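Periodo cubierto: segundo trimestre de ejecución, hasta noviembre
Proyecto: flota de bicicletas de carga y adaptadas en régimen de alquiler – Motamar
Entidad ejecutora: Braltulis

## 1. Estado general

La flota de alquiler está operativa desde el primer mes del periodo. De los tres puntos de entrega previstos en la memoria, dos funcionan con horario completo y el tercero, el del paseo marítimo, abre solo por las mañanas hasta que se resuelva el suministro eléctrico del local. El retraso no afecta al resto del calendario, pero sí a la carga nocturna de baterías, que de momento se concentra en el taller central.

En el periodo se han formalizado 342 contratos de alquiler, de los cuales 303 se han cerrado sin incidencias. Los 39 restantes presentan alguna anotación en la ficha de devolución: daños leves de pintura o guardabarros, retrasos en la entrega y averías atribuibles al desgaste. No consta ningún accidente con lesiones.

## 2. Vehículos

### 2.1 Triciclos de carga delantera

Los triciclos suministrados por Nowakowski han rendido conforme a lo especificado en carga y autonomía. El punto débil sigue siendo la dirección. El varillaje original acumula holgura antes de lo que indica el manual y obliga a reapretar las rótulas entre revisiones. Se ha comunicado al fabricante, que propone una rótula de mayor diámetro con tuerca autoblocante. Las primeras piezas se montaron en octubre y todavía no hay kilometraje suficiente para valorar el cambio.

El freno de estacionamiento se ha sustituido en todas las unidades por una maneta con enclavamiento. La solución anterior, una banda de goma sobre la maneta izquierda, no era aceptable en un vehículo que se entrega a usuarios sin experiencia.

### 2.2 Tándems y bicicletas adaptadas

La demanda de tándems se concentra en fines de semana y es inferior a la prevista. La de bicicletas de manos es superior, con lista de espera durante buena parte del periodo. Se propone trasladar a esta segunda categoría la partida reservada para un tándem adicional (véase el apartado 6).

Las bicicletas de manos requieren un ajuste individual de respaldo, reposapiés y distancia a las bielas. El tiempo de entrega es por tanto mayor que en el resto de la flota, y conviene que la reserva previa siga siendo obligatoria para este modelo.

### 2.3 Asistencia eléctrica

El sistema de asistencia Menach se ha instalado en los triciclos y en una de las bicicletas adaptadas. El consumo en llano coincide con el calculado. En la subida al barrio alto, con carga, el controlador limita la corriente por temperatura y la asistencia se reduce de forma perceptible. Se han ensayado dos configuraciones de firmware. La segunda retrasa la limitación, pero penaliza la autonomía, y se ha optado por mantener la primera hasta disponer de un disipador de mayor superficie.

## 3. Taller y mantenimiento

El taller central atiende las revisiones programadas y las reparaciones derivadas de las devoluciones. El plan de mantenimiento distingue tres niveles:

- Nivel A: comprobación a la entrega y a la devolución (presión, frenos, luces, apriete de ruedas).
- Nivel B: revisión mensual de transmisión, dirección y cableado.
- Nivel C: desmontaje semestral de ejes, bujes y juego de dirección.

El nivel A se cumple en su totalidad. En el nivel B hubo desfases en septiembre por falta de pastillas de freno del modelo hidráulico. Desde entonces se mantiene un stock mínimo en estantería y el pedido se lanza al llegar a la mitad. El nivel C no ha comenzado todavía y está previsto para la temporada baja.
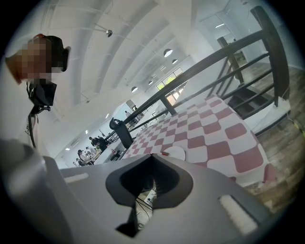 *Cuerpo gris con recorte en V; al fondo, dispositivo negro sobre poste vertical.*

El registro de intervenciones ha pasado de papel a hoja de cálculo compartida. Cada vehículo tiene una ficha con número de bastidor, fecha de la última revisión y piezas sustituidas. La migración de las fichas antiguas está completa, salvo las de los remolques, cuya numeración estaba duplicada y se está rehaciendo.

## 4. Sistema de reservas

El formulario de reservas funciona sin interrupciones relevantes. Se detectó un error en el cálculo de la fianza cuando un mismo usuario alquilaba vehículo y remolque: el sistema cobraba la fianza del vehículo dos veces. Se corrigió y se devolvieron los importes.

Queda pendiente la confirmación automática con las instrucciones de recogida. Ahora se envía manualmente antes de las 18:00 del día anterior – procedimiento viable con el volumen actual, pero no en temporada alta.

## 5. Desviaciones

1. Local del paseo marítimo: apertura parcial. Depende del alta de suministro, ya solicitada.
2. Recambios de dirección: gasto superior al presupuestado en esa línea, compensado con el menor consumo de neumáticos.
3. Rotulación de la flota: aplazada. El vinilo de la primera prueba se despegaba en las aristas de los cajones y se ha pedido otra calidad.
4. Seguro: la póliza cubre al usuario principal, pero no al acompañante en los tándems. Se ha solicitado ampliación y, mientras no se resuelva, el acompañante firma un anexo informativo.

## 6. Solicitudes a la entidad financiadora

Se solicita autorización para reasignar la partida del tándem adicional a la compra de una bicicleta de manos, sin variación del importe total. La oferta del proveedor se adjunta en el anexo II.

Se solicita también que la justificación de los recambios de dirección se admita agrupada por trimestre. La presentación factura a factura genera una carga administrativa desproporcionada para importes tan pequeños.

## 7. Trabajo previsto para el próximo periodo

- Apertura a jornada completa del punto del paseo marítimo.
- Inicio de las revisiones de nivel C, empezando por los triciclos de mayor kilometraje.
- Montaje y ensayo del disipador en un triciclo, con la subida al barrio alto como recorrido de referencia.
- Confirmación automática de reservas.
- Renumeración de remolques y cierre del inventario.

El anexo I contiene la relación de gastos por partida. Las fichas de mantenimiento pueden consultarse en el taller central previa petición.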